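# Keeping Small Rooms in Order: A Conversation with the Head of Workplace Services at Markier

When Markier moved its staff into the Getasside building, the company gave up two open floors and took on a larger number of small rooms. Most hold a single desk. Some serve as quiet rooms for calls, others as places for visiting staff to work for a few hours. All of them must be ready for the next person at short notice, and the job of seeing that they are falls to the workplace services office.

The head of that office, who has held the post since the move, met with us in September to discuss how the rooms are cared for and what the first year has taught the department. As is customary in this series, officers of the company are identified by title.

The scale of the work is modest by the standards of a large campus. Markier has 172 desks at Getasside and 383 people who may use them. "We do not assign desks except where a medical need has been documented," the head of workplace services explained. "Everyone else takes a room for the time required and leaves it in the condition in which it was found. That is the rule as written. My office exists for the difference between the rule and what people do at the end of a long day."

## The choice of a plain desk

The department spent several weeks on the selection of furniture. Its early preference was for a desk with drawers, and 2 sample rooms were fitted out that way with pieces from Odalard. Within a month the drawers held takeout menus, dead batteries, hand cream and one very old sandwich.

"A drawer in a shared room belongs to no one, and it fills up," the head of workplace services said. "We returned the samples and asked for a top and four legs. A cleaner can see the whole of it from the door."

White was chosen for the tops after some debate. Several department heads argued for a darker color on the grounds that it would hide marks. The workplace services office took the opposite view and prevailed. Coffee rings show at once on a white surface, and they are wiped away the same day. On the dark tables in the former building, spills were sometimes left until they had become sticky and had to be scraped.

Cable openings were a further requirement. Staff had been in the habit of running chargers over the front edge of the desk, where they were caught by chair arms and pulled loose. "We asked for an opening at the rear of every top," the head of workplace services said. "I would like to report that everyone uses it. Perhaps half do."

## Cloths, water and the order of work

The cleaning routine is set out on a single page, and the head of workplace services was willing to describe it in detail. Staff begin with whatever has been left behind. Papers and notebooks stay on the desk until the top is ready to be wiped, at which point they are lifted, the area beneath is cleaned, and they are put back down. Nothing is thrown away on a first visit.

"People are very attached to their notebooks," the head of workplace services observed. "We had a complaint in the first weeks about one that had been taken to the front desk for safekeeping. Its owner searched three floors. Now we leave them closed on the corner of the desk until the evening round, and only then do they go to lost property."

The department buys its cloths from Hayashi in lots of 400. They are washed in-house and retired when the edges begin to fray. A damp cloth is used for the top, working from the back edge toward the front, and a dry one follows. The legs are done once a week. Sprays are kept to a minimum, partly at the request of staff who found the scent unpleasant in rooms without a window.

Floors are treated separately. The wood-plank floors are swept before the furniture is touched and again after. Mopping with a wet mop was tried and abandoned when water crept into the joints between boards. 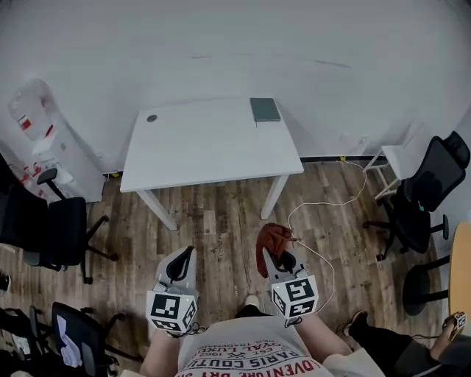

## Walls, cords and the remaining problems

Asked what still gives the office trouble, the head of workplace services named the walls first. A scuff behind a desk may come from a chair back, a bag or the desk itself being pushed into place. Light marks are rubbed with a soft eraser pad. Heavier ones wait for touch-up paint, which is applied twice a year.

"White paint is forgiving for the first six months," the head of workplace services said. "After that, each patch is a slightly different white. We have accepted this."

Cords that run across the floor are the second concern. A long white cable that reaches from the baseboard out past a desk leg is easily missed by a person coming in with full hands. The office has asked staff to coil any cable they are not using and set it against the wall, and cleaners have been instructed to do the same when they find one loose.

Water dispensers have presented a smaller difficulty. The head of workplace services prefers to have them against a side wall, away from the desk, with room to stand in front and change the bottle. "The drips are a daily matter," the head of workplace services said. "We wipe the floor in front of the cabinet whenever the room is cleaned, whether or not it looks wet."

The office is now preparing a second edition of its one-page guide. The section on cables will be longer, and the paragraph on drawers will be removed. Staff with suggestions may leave them at the front desk on the ground floor until the end of the month.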